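Clesen Stackable Storage Crate, Large

If you have ever stood in the doorway of the spare room wondering where the spare room went, you're the sort of person we had in mind when we started selling the Clesen. It's a big, plain, sensible crate with a lid that shuts properly, and we've been fond of it ever since the first pallet came in from Trevaskis.

The Large holds a winter's worth of sweaters, or all the board games, or that box of cables you keep meaning to go through (we have one too!). The sides are ribbed so they don't bow when you fill them right up, and the handles are molded wide enough for two hands, which you'll be glad of on the attic stairs. You can stack them 3 high when full. Empty, they nest inside one another, and a set of 8 takes up hardly more floor than one.

Customers often ask us whether to buy crates before or after a clear-out. After, if you can stand to wait. Get everything onto one surface first, the table or the bed or wherever there's room, and see what you really want to keep. Most people find they need fewer crates than they had in mind, and we would much rather sell you the right number than have you posting the extras back to us.
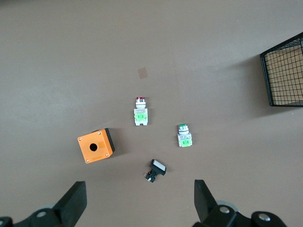
Odds and ends out on the tabletop, with a black wire-mesh basket at the side.

For the smaller things, the shallow Hutari tray drops into the top of the Large and rests on the inner lip, so that batteries and picture hooks don't all sink to the bottom. It's sold separately and comes in the same gray or the clear.

Lids are included. Labels aren't, but the front panel has a slot that takes an ordinary index card, and pencil does very nicely. Wash with warm soapy water and leave the lid off until everything is dry. Please don't put them through the dishwasher, even if they look as though they'd fit.

Clesen Large, single, with lid: item 277
Colors: gray, clear
Fits: Hutari tray, Bondov wheeled base (up to 9 inches of clearance needed under a bed)

The green has sold out and will be back in December.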